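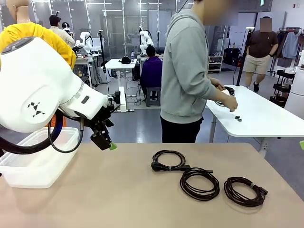
Cables and a tub on the table

Payroll giving – has anyone got people to sign up?

Moradi_Mo
We launched ours in February and out of 146 staff, 6 have joined. I've put posters up and sent two emails round. My boss wants a better number by summer and I'm a bit stuck! What worked at your place?

petonness
Did the firm match anything? Ours puts in up to 1,000 a year and sign-ups jumped the week it was announced. Posters did nothing at all for us.

Jarkus
Not sure I agree, we had matching for ages and hardly a soul knew. Letting people choose their own charity made the difference. Before that it was one hospice the directors liked, and folk felt pushed.

Moradi_Mo
No matching here, I did ask. They can choose, but the form is four pages long – might be part of it? Sleeves rolled up, I'm going to cut it down on Tuesday.

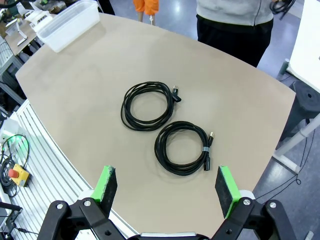
Elaheh Farahani
Four pages would put me off too. Ours at Rosulow is one side of paper and we raised 2,167 last year, mostly from small monthly amounts. Please don't chase people at their desks though, we tried that and two dropped out.

Jarkus
Agree on the chasing. Still think you should ask again about matching, mind.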